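9 min read

3. Surface wear and work habits in shared rooms

3.1 Setting and data

The material in this section comes from two sites. The first is the Londent building, a former printing works now divided into shared workrooms. The second is Nullberg, a smaller site with a single large room and a storage loft. Both let tables by the month, and both bought their furniture secondhand. Because the tables had earlier lives in schools and offices, we did not treat any mark as evidence of current use unless it was missing from the intake sheet filled out when the table arrived.

We logged 652 marks on 60 tables. A mark was any chip, dent, scratch, stain or burn longer than 6 millimeters at its widest point. Marks on legs and undersides were left out. Each was entered in Cudaveo, the inventory program already in use at Londent, with its type, its distance from the nearest edge and the side of the table it was found on. Nullberg kept paper sheets until November, and these were typed in afterward by the second coder.

3.2 Where marks collect

Edges took the most damage at both sites. This agrees with what furniture repairers have long said, but the split between front and back edges was larger than we expected. Front edges were chipped even on tables placed against a wall, where nobody could have walked past and struck them. We think most of this wear comes from chairs with hard arms being pushed in. Tables used mainly for standing work had fewer chips along the front and more scratches toward the middle of the top.

Stains followed a different pattern. They sat near the right-hand end on most tables, within easy reach of a seated person but away from papers and keyboards. Cups are the obvious cause. Ring stains made up 123 of the marks, and few of them overlapped, which suggests that users moved their cups around a small area instead of returning them to one spot.

Finish mattered less than age. Darker tops hid stains better in ordinary room light, and the two coders disagreed most often on these. We checked dark tops a second time with a hand lamp -- a step we would recommend to anyone repeating the work.

3.3 Repairs and tolerance

Users were asked whether they had reported any damage to the table they rented. Most had not. The common reply was that the mark had been there already, although the intake sheets often showed otherwise. Chipped edges were reported only when they caught on clothing. Stains were almost never reported.

Pale tops of the sort shown in Figure 4 stayed in service longest without repair. Users described them as "worn in" and did not ask for a replacement.

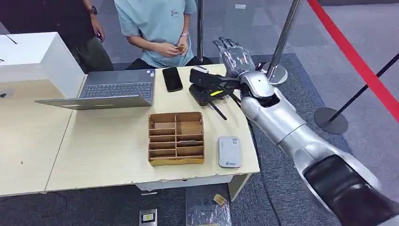

Figure 4. Pale wooden tabletop with chipping along the front rim.

One repair method was tried at both sites. Chips were filled with Jin, a two-part wood filler, then sanded and waxed. The filled areas held up well on flat surfaces but poorly on corners, where several fills came loose before the study ended. At Londent the manager stopped filling corners and rounded them with a hand plane instead. Rounded corners drew no complaints, though they were not in place long enough for us to compare the rate of new damage.

The intake sheets are the weakest part of the record. They were filled out quickly, often while tables were still stacked, and small chips on the lower side of a rim could have been missed. Section 4 returns to this point and sets out a shorter form that uses one photograph for each edge.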